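Nelia (robot)

Nelia is a two-armed workshop robot built in a shared workspace in Grernstead by Nazmiye Akgül, Orhun Gökçe and a changing group of fellow members. It is known among hobby builders for its many-fingered hands and for its long-running attempts to handle everyday bottles, a job that people do without a thought and that machines find wonderfully hard. The name covers the robot itself, its control software and the practice routines written for it.

Background

Akgül and Gökçe met at the Nurnamden evening workshop, where both were mending old plotters. Their first joint project was a single arm with a simple pinching grip, driven by hobby servos and able to move chess pieces (most of the time). It was taken apart for its motors, and the lessons from it went straight into Nelia: keep cables away from the elbow, make every cover removable with one tool, and never trust a joint that has only been tested empty.

Work on Nelia began in July with a budget of 2000 pounds, nearly all of which went on motors and hands. The control board came from a batch sold off by Bouchard, a small maker of stage lighting, and still carries that firm's part numbers.

Construction

The arms are built from shell sections that close around the motors and wiring, with the seam left where it can be reached for repairs. Early shells were printed in the workshop and cracked at the screw holes, so the later ones have thicker walls there. Each arm is tuned alone before the two are run as a pair.

Fitting and checking the joints is slow work and takes up much of any session. Builders get down close to the linkages and watch them through their whole travel, looking for slack at the pivots or a finger that lags behind its neighbours. Gökçe's rule is that a joint must complete 76 full cycles without a fault before the covers go back on, and his notebooks record every failed run in cheerful detail.
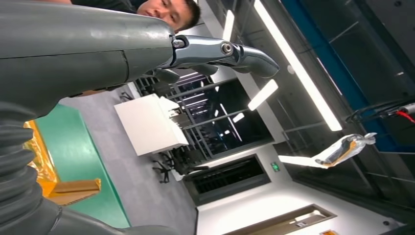
Control and sensing

Nelia's software reads each joint position many times a second and stores it in a log of 3072 entries, after which the oldest readings are overwritten. This sounds like a small memory, but it is enough to replay the last few moments before a dropped object, and most of what the group has learned has come from those replays!

The robot can be run in two ways. In the first, a person steers it with a handheld controller, one arm at a time. In the second, it repeats a stored movement and corrects it as it goes, slowing down when the fingers meet something sooner than expected. Changing between the two used to need a restart, and getting rid of that restart is still spoken of in the workshop as one of the happiest evenings of the whole build.

Bottle handling

Bottles were chosen as practice objects for good reasons. They are cheap, they come in endless shapes, and a half-full one shifts its weight as it tilts. The usual practice area is a green mat laid over the carpet, with bottles set out both upright and on their sides. A two-handed hold, with the fingers of one hand across the front and those of the other around the body, proved far steadier than anything a single hand could manage. 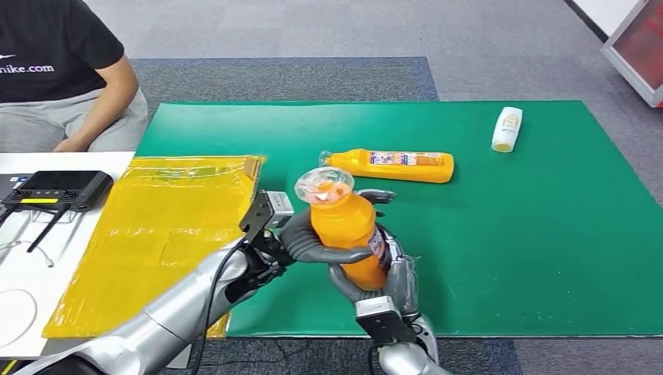
Later development

A second version of the control software added a gentler closing speed and 5 stored grips, of which the "jam jar" is the favourite among members. Akgül has also written a short guide to the wiring, widely passed around among other home builders, with hand-drawn diagrams and a very frank chapter on connectors.

Planned work includes lighter forearms and a way of unscrewing caps. The second of these has been tried with large lids only, and the results so far are described in the project notes as "noisy but promising".

See also

Nurnamden evening workshop
Robot hand
Hobby servo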